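Listening at Work: What the Sillcombe Survey Asks of Managers
Speaker notes, managers' briefing, Thursday session

Slide 1. Opening

Good morning, and thank you for making the time. The session runs for forty minutes, with questions at the end. Handouts are on the side table and will also be posted to the managers' page after the session.

The purpose today is to explain the results of the employee survey, to set out what each manager is expected to do with them, and to describe the help available. Individual department scores will not be shown on screen. Each manager will receive those privately.

Slide 2. Who took part

The survey was sent to all 3039 employees at the Sillcombe and Kidwood sites. We received 1622 completed responses. That is a little over half, and it is enough to report results for most teams.

Pause here. Ask managers to think about the people on their own teams who did not reply. A missing response can mean many things, including a shift pattern that leaves no time at a computer. Night crews at Kidwood had the lowest rate of reply, and the paper form reached them late. That was an error in distribution and it will be corrected before the next round.

Slide 3. How the answers are protected

Teams with fewer than 5 responses do not receive a separate report. Their answers are combined with those of the next larger unit. Managers sometimes ask for an exception. None will be granted.

Please do not try to work out who wrote a particular comment. If a comment raises a safety matter or a possible breach of policy, send it to Human Resources and leave the follow-up to them.

Slide 4. What employees told us

Most employees said they understand what is expected of them. Scores for support from coworkers were also strong at both sites.

Scores were weaker on two questions. The first asked whether employees had received useful comments on their work in the past month. The second asked whether they believed anything would change as a result of the survey. The second deserves our attention, and it is the reason for the steps that follow.

(If time is short, skip the site comparison and go directly to Slide 5.)

Slide 5. The team conversation

Every manager will hold one meeting with the full team to discuss its report. Share the results as they are, including the low ones. Ask the team which single issue it would most like to see addressed. Write down what is said, read it back, and agree on one action with an owner and a date.

Managers who would prefer not to lead the meeting alone may request a facilitator. Ahn, the outside firm that ran the survey, has trained facilitators at both sites.

Slide 6. Funds for small improvements

Each team may spend up to 200 dollars on its chosen action without further approval. Past requests have included a notice board, a second headset for trainees, and printed shift calendars. Larger requests go through the regular budget process. Keep receipts and submit them with the usual form.
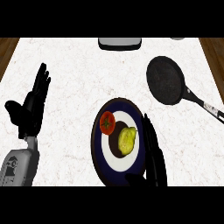

Slide 7. Recording actions in Gerkness

All team actions are to be entered in Gerkness by the end of December. The entry needs a short title, the name of the owner, the due date, and one or two sentences on the expected result. Do not paste employee comments into the entry, as it can be read by anyone in the department.

Progress is reviewed once a month. An action that has stalled should be marked as such, with a brief note on the cause. A late action with a clear note is acceptable. A blank entry will prompt a call from our office.

Slide 8. Questions

Expect questions on whether survey scores affect a manager's own review. They do not. Completion of the team meeting and the Gerkness entry does form part of the review.

Questions that cannot be answered in the room will be collected on cards and answered in writing on the managers' page.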